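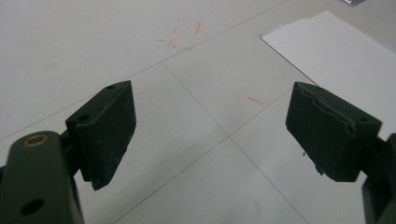 Magbanua Pictures Announces "The Salt Road," With Aarti Pant in the Leading Role

GREDHAM, 6 July 2022 - Magbanua Pictures is pleased to announce that the filming of its new feature, "The Salt Road," has been completed. The film is directed by Virgilio Estrella and it will open in cinemas in October.

"The Salt Road" tells the story of Meera, a singer who was famous when she was very young and who left the stage after the death of her brother. Many years later she receives a letter from a small radio station in the coastal town of Zatlow, asking for permission to play a song that she does not remember recording. She travels to the town to hear it, and there she meets the people who have kept her old music alive.

Aarti Pant plays the role of Meera. The audience knows her mostly from comedies, and this is her first dramatic part in seven years. She also sings all of the songs in the film with her own voice.

"I was afraid of the singing much more than of the acting," said Ms. Pant. "Virgilio told me that Meera is also afraid, so I should keep this feeling and bring it to the set every morning. After the first week I stopped arguing with him."

Jayson Gatchalian plays the owner of the radio station, and Lihua Xiao appears as Meera's former manager. Ms. Xiao worked with Mr. Estrella before, on his television series "The Lower Garden," in which she played a judge during 4 seasons.

The music is written by Jerome Rivera. He composed 17 songs for the film, and the soundtrack album will be released by Zeltis Records two weeks before the premiere. The first song, "Leave the Window," can be heard from today on the usual music services.

"I wanted that the songs sound like something your parents listened to in the car," said Mr. Rivera. "We recorded with old microphones and a small group of musicians. Some of the mistakes were nice, so they stayed."

The big concert near the end of the story was filmed during one night in the open-air theater of Gredham. Some 2,000 people from the town and the villages near it came to be the audience, and many of them wore clothes from their own closets to match the period - the costume department only had to help with the hats.

The premiere will be held in the same theater, with the director and the main cast present. Tickets for the public will go on sale in September through the box office of the theater. Dates for other cities will be announced later in the summer.

Journalists who wish to request interviews or to attend the press screening are kindly asked to write to the press office of Magbanua Pictures in Gredham. Please mention the name of your publication and the language of the interview.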